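Last updated: December

Plillomberg Robotics Lab, Trostness site
Call for participants: computer disassembly study

We are looking for 35 people to take part in a paid study on how robots can learn to take apart used computers. The work is done at our Trostness site. No background in robotics is needed. You should be comfortable working with your hands and have some experience opening a desktop computer, whether at work, at school or at home.

What the study is about

Used office computers come in many models, and the parts inside are held in different ways. Some drives slide out in a caddy with a latch. Others sit in a metal cage with the cables still plugged in. A robot that is programmed for one model usually fails on the next one. Our project, Velleo, tests whether a robot arm can learn these jobs from people who guide it by hand or by remote control.

In the first phase, our own staff recorded 1728 demonstrations. The method trained on them did well on drives in caddies. It did poorly on cables, mainly when a plug was behind a bundle of other wires and the fingers had to come in at an angle. We also found that all of our staff do the job in much the same way, so the robot saw very little variety. We want demonstrations from people who were not trained by us.

What you will do

You will come in for 3 sessions on different days. In the first session we show you the controls and you practice until you feel ready. In the second and third sessions you guide the arm through short tasks such as these:

- moving the fingertips up to a drive caddy or its latch
- reaching past wires to a SATA plug inside an open case
- backing out of a tight space without pulling on a cable

You may stop a task at any point and start over. Failed attempts are kept and used in training as well, so you will not be paid less for them. At the end of each session we ask you to fill in a short form about which tasks were hard and why.

The arm carries a small camera near the gripper, and we record its view along with the position of the joints. Your hands may appear in the recordings. Your face and voice are not recorded on purpose, and any clip where they turn up is deleted. Your name is stored separately from the data.

Pay

You receive 100 dollars per session, paid at the end of each visit. If you leave the study early you keep what you have been paid. Parking at the Trostness site is free.

Who can take part

You must be 18 or older and able to stand or sit at a workbench for two hours with breaks. You need normal or corrected eyesight. Left-handed people are very welcome, as we had only one in the first phase. People who work for Tahiri, our partner for used equipment, cannot take part.

Sessions run on weekday evenings and on Saturday from 9 a.m. Please do not wear loose sleeves, rings or bracelets. Long hair has to be tied back.

How to apply

Send a short message through the contact form on the Plillomberg website with the word Velleo in the subject line. Tell us your age, which hand you use, what kind of computers you have opened before, and which times suit you. We reply within a week. Places are given in the order in which complete applications come in.
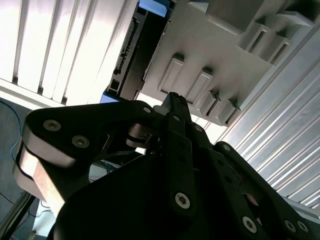
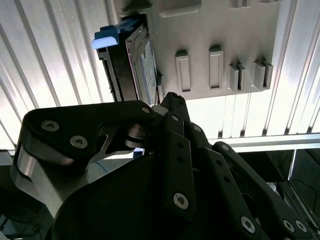
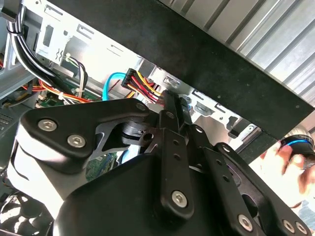 Velleo work at close range. The second view has the gripper just under a hard drive in its caddy; the third is inside a desktop case.

This site uses cookies to remember your settings. By continuing to use the site you agree to our cookie policy.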